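Mushroom and seaweed broth for a weeknight

I started making this when my friend Itzel Montes moved into the flat upstairs and we began taking turns with Monday suppers, and I've made it so often since that I no longer look at my scribbled notes. It feeds four, or two very hungry people with a bit over for lunch.

Clear yourself some table space and get your seasonings out.
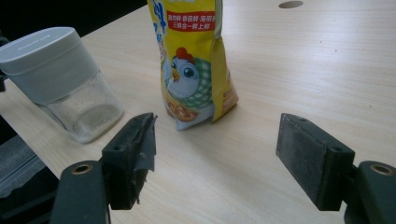
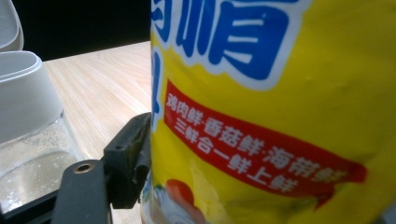

Can I make the broth the day before?
Make it the night before by all means, strain it, let it cool and keep it in the fridge with a lid on, but leave the noodles until you're ready to eat or they'll go soft.

Now then, the method. Put nine dried shiitake mushrooms and a piece of kelp as long as your hand into a big pan with 1,000 ml of cold water and leave them for an hour — longer does no harm at all. Set the pan over a low heat and lift the kelp out just before it boils. Add a few slices of ginger and the white parts of two spring onions, and let everything tick along gently for 20 minutes.

Fish out the mushrooms, cut off the tough stalks and slice the caps. Strain the broth, tip the caps back in and season it a little at a time, tasting as you go (I've ruined a whole pan by being heavy-handed!). Cook your noodles separately, drain them well, share them between warm bowls and ladle the broth over, with the green parts of the onions on top.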